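Communications and Media Outreach: Progress Report to Naltix
Reporting period: January to April
Prepared by the Flilent communications office

1. Summary

Work under the outreach grant is on schedule for media relations and behind schedule for the newsletter. Spending is within the approved lines. One change to the work plan is requested in section 5.

2. Media relations

The press list was rebuilt in January. The old list held 975 contacts, many of them duplicates or addresses that bounced. After cleanup it holds 853. Each entry now carries a beat, a region and the month of last contact. Entries with no reply in two years were moved to a separate file and are not mailed.

Flilent issued 11 press releases in the period. Five were picked up by regional outlets and two by trade publications. The February release on the Maluleke reading program drew the most requests for interviews. Releases sent before 9 a.m. were opened more often than those sent after lunch, and the morning slot is now standard.

Requests from reporters are logged in a shared sheet with the time received and the time answered. The target is a reply within four working hours. It was met in February and April and missed in March, when the press line was moved to a new phone provider and calls were not forwarded for two days.

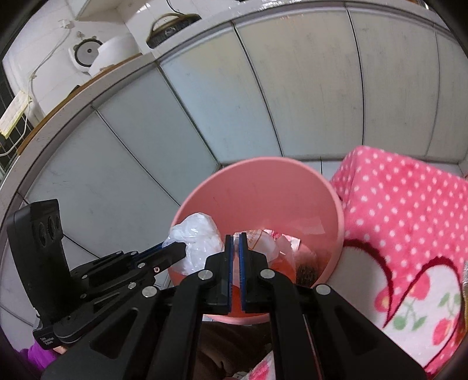 3. Newsletter

The plan called for four issues. Three were sent. The March issue was dropped when the mailing service changed its sender rules and the domain records had to be set up again. Sending resumed in April with no further delivery errors.

New signups reached 300, mostly through the form on the Wurkolano event page. Unsubscribes were low. The text-only version will be kept, as a share of readers open it by preference.

4. Budget

Staff time and mailing costs are as planned. The media monitoring subscription was renewed at the old rate. The design line is underspent, with the template work now due in the next period. No funds were moved between lines.

5. Requested change

We ask to move the spokesperson training from May to September. Two of the five staff members due to attend are on leave in May, and the trainer has confirmed the later slot at the same fee. No other dates are affected.

6. Next period

Complete the newsletter template. Send the delayed issue together with the June issue. Review the press list again in July and report the bounce rate by region.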